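About Lundirix

We teach robots the way you would teach a new colleague: by doing the job in front of them, or by taking their hands and doing it together. We love this work, and we hope some of that comes across here.

Lundirix was started by Asabe Ezeani and Vitalii Tkachenko, who met on a night shift at a food packing plant. Asabe ran the line and Vitalii programmed the machines on it. Every time a box changed shape, the line stopped while he rewrote positions one by one, and Asabe would stand there thinking that she could have shown the thing what to do in a minute. That complaint turned into a rented unit, two second-hand arms and a very long winter. We opened properly in November, with a kettle and one chair too few.

What we do

We record people doing everyday jobs, and we record skilled operators doing the same jobs through a robot. Both kinds of recording go to the teams who train the machines. Our customers are mostly small robotics firms and university groups who have good ideas about learning and nowhere to gather hours of clean, patient work. 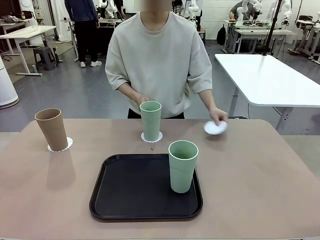 Table service is the family of tasks we are proudest of. It sounds easy until you try to write it down! Which cup goes first, how far apart, what to do when one is a touch off centre. Kayode Tamuno built our first set of these tasks and he is wonderfully fussy about them. Paper doilies were his idea: they are thin and light with a scalloped edge, and a hand has to pinch one and hold it over the table before setting it down, which asks far more of a gripper than a cup does. We do every task by hand first, so that the operators have something to copy and argue over.

Then comes the remote work. An operator moves a pair of handles, the arm follows, and the two fingers open and close as the operator squeezes. New operators train with us for 21 days before anything they record goes to a customer. In the first week most of them push things over and grip far too hard. By the end they have stopped thinking about the handles – you can hear it in the room, because they start chatting while they work. Each one keeps to 60 recordings a shift, with proper breaks, and we won't raise that number.
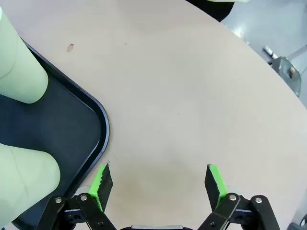

We also keep the recordings where things go wrong. A missed grasp followed by a calm second try is worth a great deal to somebody training a robot, and we label those by hand. Our Trarkow collection has 895 recordings of recoveries alone, all checked by Svyatoslav Kostiuk, who will happily talk to you about them for an afternoon.

The people

Asabe looks after customers and the timetable. Vitalii and Lukian Hrynyshyn keep the arms running and write Uner, the software our operators use to start, stop and review their work. Kayode designs tasks. Svyatoslav leads checking, and trains new starters along with him. Our operators have been bakers, nurses, a piano tuner and a lot of students, and we have never asked for a background in robotics.

Come and see us

We run open afternoons for schools and for anyone curious, and visitors get to drive an arm themselves. If you would like to come, or you have a task you'd like a robot to be shown, write to Asabe through the contact page.

Page last updated 30/06/2025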